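"We started from a very simple question," says Ama Dogbe. Her group at Ketley wanted to know if a robot arm can learn small kitchen controls, such as buttons and levers, from a camera at the wrist only. Since September they have recorded 1,304 attempts.

The first policy, she explains, used a fixed camera over the table as well. When Brahim Bouazza removed it, the results became better for levers and worse for buttons. "I did not believe him, so we repeated it with 3 other seeds. It was the same."

Her explanation is that the fingers hide a button in the last moments, while a lever stays in view for longer.
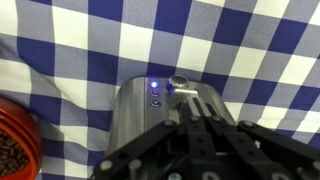
The group now changes the cloth under the appliance every 20 attempts, so that the policy cannot use the pattern as a map. "It was a cheap change and it helped — more than the new network, I am sorry to say."

Bouazza is less sure. He would like to see the same test on four more appliances before they write anything about it.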